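Rakena chores set - read me first

Hi! I'm Consuelo Rengifo, and I look after this little collection with Kha Ông. We wanted to know whether a pair of robot arms can do the dull jobs at home yet, so there are 500 clips in here of them having a go, 30 seconds each at most.

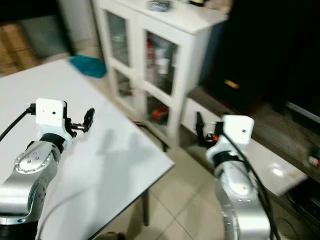

My own answer, after far too many evenings of watching, is "a bit". Wiping and picking up go best. Folding is still hopeless (sorry, Kha, I know you're fond of the towel clips).

Clips are sorted by chore, and the notes file has one line per clip. Blank means we haven't got to it yet.

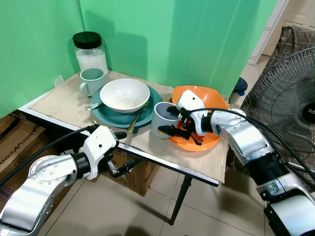 Clearing up after breakfast is the chore I'd pay money for, and it's harder than it sounds. A mug is kind to two fingers - there's a rim to pinch, as with the grey one held over the orange plate. A spoon lying on a plate under a bowl is much nastier, and I'd start there if you want a proper test.

Known problem: 48 clips have no sound. Use anything you like, and do tell us if your robot does better!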